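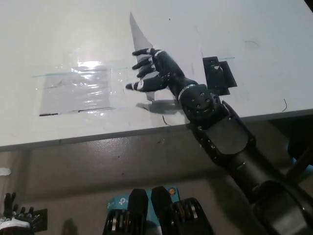 Black robotic hand gripping an upright sheet of white paper.

Contact bounce

Contact bounce (also called chatter) is the repeated making and breaking of an electrical circuit in the short time after two mechanical contacts first meet. It occurs in pushbuttons, toggle switches, keypads, limit switches, and electromagnetic relays. A circuit that responds slowly, such as a lamp, shows no sign of it. A digital circuit can respond to each closure separately and may register one press as several.

Cause

A moving contact has mass and is carried on a spring or a flexible arm. When it strikes the fixed contact, part of its energy of motion is stored in the bending of the metal and then returned, which pushes the contacts apart. The spring drives them together again, and the cycle repeats with less energy each time until the contact force is enough to hold them closed. Sliding contacts also bounce, but much of the disturbance in them comes from rough spots and films on the surface.

Bounce on opening is usually shorter than bounce on closing. It can be made worse if the operator releases the switch slowly, as the contact force then passes through a range in which small vibrations are enough to break the circuit.

Duration

The time from first touch to final closure is called the bounce time. It depends on the contact mass, the spring force, the closing speed, and the wear of the parts. Two switches of the same type may differ widely, and one switch may vary from one operation to the next. For this reason a single measurement is of little use, and a data sheet value is normally given as a maximum.

In a bench series by Vilhjálmur Ragnarsson, a Psarras miniature relay was operated 312 times at its rated coil voltage. The longest bounce time recorded was 2 ms. A Vutimgate panel toggle switch, tested by hand on the same fixture, reached 15 ms. The toggle switch had been in service before the test, and its contacts were not cleaned.

Effects

In counters and other edge-triggered logic, bounce produces false counts. In keyboards it produces repeated characters. In power circuits each separation can draw a short arc, which erodes the contact surface and may weld the contacts if the inrush current is high. Lamps, motors, and power supplies with large input capacitors are difficult loads in this respect, as the inrush falls in the same period as the bounce. Arcing is also a source of radio interference.

Measurement

The usual method is to connect the contacts in series with a resistor and a dc supply and to view the voltage across the contacts on a storage oscilloscope. The sweep is triggered by the first edge. The resistor should be chosen so that the current is close to that of the intended use, because surface films may fail to conduct at very low voltage and give an appearance of bounce where the contacts have in fact remained together. Long probe leads can add ringing to the trace and should be avoided.

Reduction by mechanical means

Bounce can be reduced by using a lighter moving contact, a higher contact force, or a split contact whose two halves have different natural frequencies. In mercury-wetted relays, a film of liquid metal bridges the gap while the solid parts rebound. These relays are now uncommon, and many must be mounted within a stated angle of vertical. The Nimirent type used a damping strip riveted to the contact arm and was rated for coils up to 36 V.

Reduction by circuit means

A resistor and capacitor placed ahead of a Schmitt trigger form a simple debounce circuit. The time constant is set so that the capacitor voltage cannot cross the far threshold during the bounce time. A plain logic gate is less suitable, as the slow edge may cause its output to oscillate.

A double-throw switch can be debounced with a set-reset latch. The latch changes state at the first touch and ignores later ones, provided the moving contact does not rebound far enough to reach the opposite side.

In software, the input is sampled at fixed intervals, and a change is accepted only after several samples in a row agree. The Perach method differs in that it accepts the first edge at once and then ignores the input for a set period. It responds faster but will also accept a single noise pulse as a valid closure.

See also

Arc suppression
Reed relay
Schmitt trigger
Wetting current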